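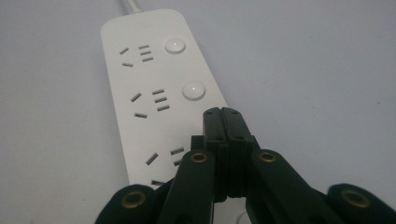 I bought the Vonthorpe desk back in April, when my old one finally gave up, and I've been meaning to write something about it ever since. So, seven months in!

It's the sit-stand one from Bondberg, in the pale top, and I paid £474 with delivery. I'd nearly gone for the Kiltus, which was 300 and looked much the same online, but I tried one in the shop and it wobbled if you so much as typed with feeling.

Putting it together took me an evening and most of the next morning. The legs are heavy (properly heavy, get someone to help you flip it over) and the instructions go from step four to step six, so I guessed five. Everything lines up though, and all the screws were there.

The motor is lovely and quiet. I can raise it on a call and people don't notice. It has 2 memory buttons, and I'd have liked one more as my other half is a good bit taller than me and we keep overwriting each other.

Cables are my main grumble. The tray underneath is too shallow for a chunky plug, and mine kept dropping out the back – I ended up buying a deeper Taipe one for the purpose. Leave plenty of slack in your leads before you send the thing up, too. I lost a phone charger that way.

The top marks a bit with tea but wipes clean if you catch it. Would I buy it again? Yes, at this price. The wider version is nearly £700 and I can't see where the extra goes.

Four stars from me, and the fifth if they ever sort that tray.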